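Clearing and Resetting a Shared Work Table
Project report, Ayane Hoshino
16/08/2023

1. Background

The study room in Erkolholm has one large table which is used for meals, model making and group work. By the afternoon there is usually no clear space left on it. My project looked at whether a simple resetting routine would make the table easier to share. I chose the table because everybody in the building uses it and it cost nothing to study.

2. Method

I watched the table for two weeks in February without changing anything. After that I put up a short notice asking people to clear the surface when they left. Small items were to go in a round tray, and everything else was to go back on the Modeo shelf by the door. The budget was 90 kronor and I spent most of it on labels and card.

The tray was kept near one corner so the middle of the table stayed free. I tried it in the centre first, but people had to move it before they could open a drawing pad, and then it got left on a chair.
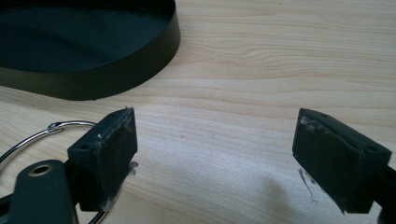 A pale wooden top shows crumbs and pencil marks quickly, so I also added a wipe-down to the routine. A damp cloth was enough for most marks. Glue was harder to remove and I had to ask the model making group to work on card.

3. Results

I logged 383 visits to the table over the whole project. In the weeks with the notice, more people left the surface clear, and the evening group said they could start work sooner. The tray filled up faster than I expected. Pens, rubbers and keys were fine, but receipts and sweet wrappers went in as well, so I emptied it at the end of each day.

4. Problems

The log relied on people filling in a sheet, and the early morning users often forgot. I also changed the position of the tray partway through, so the first few days with the notice should not be compared directly with the rest.

5. Further work

I would like to repeat the log with a second tray for rubbish. The Fellard room upstairs has a smaller table and could be used for comparison.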